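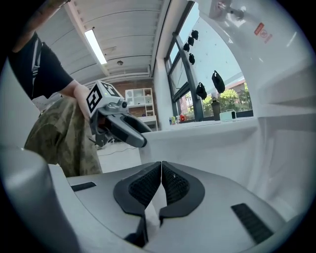 Black T-shirt, camouflage pants, arm up.

May 21, 2018

So I finally saw Leiva play live on Saturday and I'm still humming! They're a five-piece string band, mostly fiddle and banjo with a bit of accordion when the mood strikes, and I've been wearing out their second record, Nestach, ever since my sister mailed me a copy.

The show was at the Ziscombe, an old grange hall that seats 80 if people are friendly about elbows. I got there way too early and ended up in the second row next to a retired couple who had driven 3 hours (and brought their own cushions, which I will be stealing as an idea).

Facundo Quezada opened on solo guitar. I didn't know a thing about him before, and now I own both his CDs. He did a slow waltz called "Nurkham" that made the whole room go quiet - then he broke a string and told a long story about a goat while he changed it.

Leiva came on a little after eight and played straight through with no break. The fiddle was too low in the mix for the first couple of songs, but somebody fixed it, and by "Copper Kettle Road" the back rows were up and dancing. I could have done without the drum machine on the encore. Sorry, guys, it just isn't my thing.

CDs were $15 at the table and they're only pressing 1,000 of the new one, so grab it if you see it. They'll be back this way in August, outdoors this time, and I've already asked for the day off. If anyone wants to carpool, leave me a comment!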